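Snack bags for the Wednesday club are back in Prustodton

The paper snack bags that used to go home with children from the Wednesday club at Jellico Hall are back this October, after a long summer without them, and judging by the noise in the corridor at ten to four they have been missed by quite a few people, not all of them under twelve.

Anyone whose children are newer to the club may not know how it goes. Each child gets a bag with a few treats in it – crisps, something chewy, a little something in a wrapper – to take away at the end of the afternoon. Thomas Ferri began it with a box of leftovers from a birthday party, and it grew from there into a proper weekly habit, with its own shelf in the cupboard and its own rather battered list pinned inside the door.

There are 31 names on that list this term, up from 17 when the bags stopped, so a good deal more shopping is needed. Most of it comes from Benedetti's on the corner, where Remo Benedetti has agreed to put in the order with his own and let the club have it at what he pays. He was very modest when we called in to thank him, and would much prefer we wrote about his new opening hours, so we are happy to mention that the shop now stays open until 7 on Wednesdays.
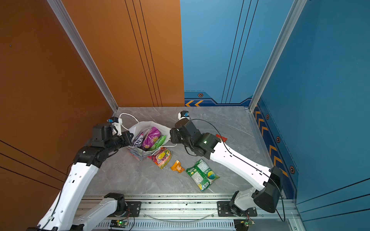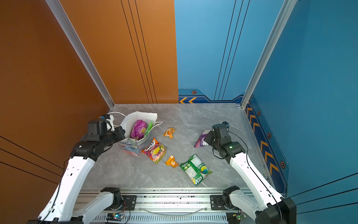 Snacks and a white carrier, with the magenta packet in the bag both times.

The mix changes from week to week, depending on what Remo can get and what the children have been asking for (loudly, in some cases). Thomas likes every bag to have at least one savoury thing and one sweet, and he puts the bigger packets in upright so that the small ones can be tucked down the sides. He has also asked that parents look through the bag before it is opened on the way home, especially where there are allergies in the family. A child who can't have something can swap it at the hatch before leaving, and there is no need to queue again.

Bags cost £2 each, paid at the door, and the price will stay there until Christmas at least. Clean paper carriers with sound handles are always welcome and can be left in the crate by the Jasteck Road entrance at any time the hall is open – please fold them flat, as the crate is not a large one and it fills up quickly.

If you would like your child's name added to the list, have a word with Thomas at the hatch, or leave a note for him behind the counter at Benedetti's.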